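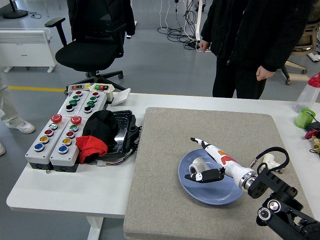
Flokix Felt Desk Pad, Large, Gray – Review

Rating: 4 out of 5

Bought in April for a white table that also holds several push-button control boxes. The right half of the table is kept clear for handling small parts and dishes, and that is where the pad lies. Ordered through Putance, delivered rolled in a cardboard tube.

Flatness: The corners lifted on arrival. Three days under books, face down, took care of it. One corner still needed a second night.

Surface: Speckled gray felt, fairly dense. The speckle hides lint and crumbs well. Dust is harder to spot than on the bare table, so wipe on a schedule. A round blue plate with a slightly raised rim sits level on it and makes very little noise when set down. On the bare tabletop the same plate clacks and slides.

Grip: Good against plates and cups. Less good against the table. Pushing sideways with the palm moves the whole pad, and there is no rubber backing. I added 10 small adhesive dots underneath – not supplied.

Cleaning: A lint roller handles dry debris. Coffee left a faint ring that came out with cold water and a little dish soap. Drying took five hours.

Compared with: The Liao pad I had before was thinner and curled at the edges within a year. The Pindthorpe cork mat grips better but marks easily.

Would buy again in the same size. One star off for the missing backing.

Updated 17 August 2024: no pilling so far, slight fuzz along the front edge.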